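Week 2: Reading NGO Impact Claims

Women's legal aid and rights groups live on donor money, and donors like numbers. Read every annual report with that in mind.

1. Ask what was counted
Zengate says it "reached" 4000 women with training on inheritance rights. Reached can mean a two-day course or a leaflet through a door. The report never says which.
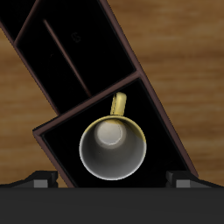 2. Ask who is missing
Badix surveyed 70 trainees and 50 answered. We get a glowing satisfaction score for those 50 and silence on the rest. Women who quit a program early may have the most to tell us.
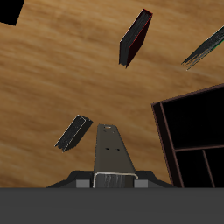 Does a high satisfaction score show that women can now use their rights?
It shows that the people who replied liked the course. Court filings, land titles and protection orders would be better evidence, and even those need a comparison group.

3. Ask who paid for the evaluation
The Bélanger review was paid for by the same fund that backed the project. I wouldn't throw it out, but check the annex before you quote the summary.

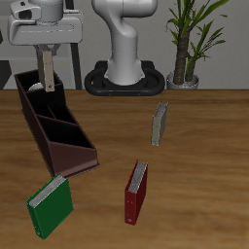 Reading for July session
Wanora field report, chapter 2. Bring one claim you don't believe and the page it's on.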